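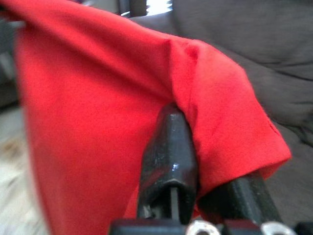
Punberg is the second album by Kahsay, and I've been playing it in the shop more or less non-stop since the box came in. It's 34 minutes long, so by the time I've made a tea and put the post away I'm turning it over and starting again. If you bought the first one from me you'll remember the grey sleeve that went scruffy the minute you touched it. Well, they've gone completely the other way this time! The new one is bright red all over, the same sort of red as the cotton up at the top of the page, with the band name in small black letters along the bottom edge and nothing else on the front. I love it. My partner says it looks like a fire door.

Chaltu Tsegaye sings on nearly all of it and her voice is much further forward than before (on the debut you had to lean in a bit, I thought). Side one is the noisy side. "Ferry Money" goes off like a dropped tray, two drummers and that horrible brilliant organ, and then it slides straight into the title track with no gap at all, so good luck putting either of them on a mixtape. Side two is slower and stranger and I didn't get on with it for the first few plays. Now it's the side I reach for, mostly for "December Coat", where the guitars drop out and you get a clarinet and somebody tapping on what sounds like a radiator.

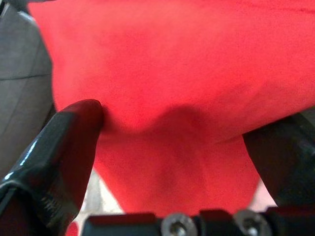 Red cloth, close up.

It's on Drondisier again, cut a good bit louder than the last one, and my copy is nice and quiet between tracks. There's a slight click near the start of side two on the one I opened for the shop. I've played another and it didn't have it, but do shout if yours does and I'll swap it.

You get the record in a plain poly-lined inner, a fold-out lyric sheet, and a download code on a little card that falls out as soon as you open it, so open it over a table. The lyric sheet is tiny print. I needed my glasses AND the lamp. 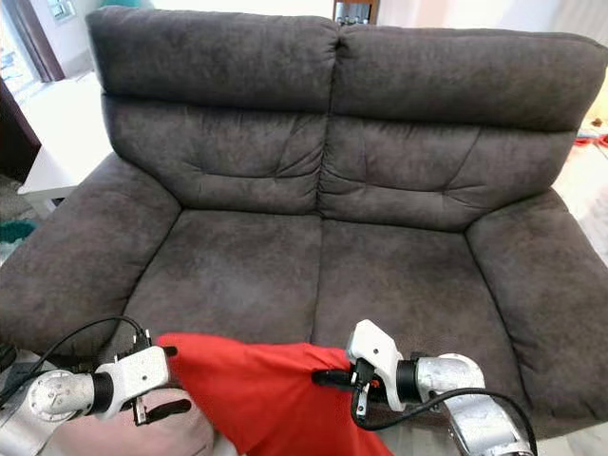 Formats and prices

Black vinyl LP, £22
Red vinyl LP, £34 (shop copies only, one per customer please)
CD in card sleeve, £19 with the Bovar live disc

The Bovar disc is a whole set recorded at the old Bovar rooms, a bit rough round the edges with plenty of chatter between songs, and "Ferry Money" goes on for ages. You can't get it with the LP, sorry, I did ask.

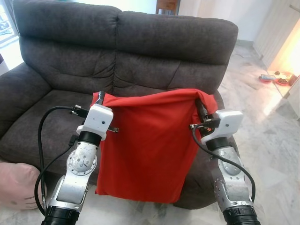

Red cloth and the dark grey two-seater.

Orders

Out on 15 October 2021. Pre-orders go out in stiff mailers, with the record outside the sleeve so you don't get split seams. If you'd like it left sealed, put a note in the box at checkout. Collecting is fine too, just bring your order number and knock hard, I'll probably have side two on.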